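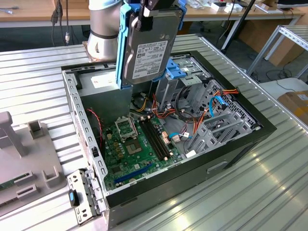 Saturday's patient: black tower on its side, panel off, blue caddy over the drive bays.

Okay, computer teardown thread. I have a desktop, a screwdriver and no plans until dinner. 1/

The desktop came out of the Henríquez office clear-out in March, when a whole row of them went for 5 dollars apiece. I bought one. I was very proud of buying only one. It has been holding up a fern ever since. 2/

The plan is to get the old hard disk out, see what's worth keeping, and take the remains to the Plivton recycling depot before they close. They charge by the pound now, so every part I decide is "useful" saves me pennies and costs me a shelf. 3/

I would like to say a word for the light-blue plastic drive caddy. Rails down both long sides, clip on the cage in the same blue. Some designer somewhere picked a color so that a person like me would know which bit to squeeze. I felt seen, and slightly insulted. 4/

Compare with my previous case, a Sumotby, where the drive was held in by four screws, one of which could only be reached by removing the power supply. I still have the scar and I still have one of the screws. 5/

The 3.5-inch drive is a proper lump of metal. Pick one up after years of SSDs and you understand why desktops used to stay where you put them. The label has more regulatory symbols than I have opinions, and it's close. 6/

Before anyone asks: yes, the CPU socket is empty and the load plate is open. No memory in the slots either. I am aware those gold contacts should have a cover on. The cover is in the drawer with the takeout menus. 7/

Cable report: orange, red and yellow power leads straight across the middle of everything, as is traditional. Blue SATA cable off in a loop by the wall. Whoever routed these was either in a hurry or paid by the inch. 8/

If you're doing this at home, unplug the thing from the wall first, touch bare metal on the case, and pull the SATA cable by the plug. I pulled one by the wire in my twenties and it cost me 123 dollars and a weekend. 9/

Keep pile: caddy, cables, the power supply if it passes the tester. Go pile: motherboard, case. The fern has been consulted and would like the case back. 10/

A guy on the Cusside swap board wants the caddy for a machine just like this one. He's offering 19 dollars for it, which is nearly four times what I paid for the entire computer -- I have said yes before he can do the math. 11/

Depot shuts at four. Fern is on the floor for now. 12/12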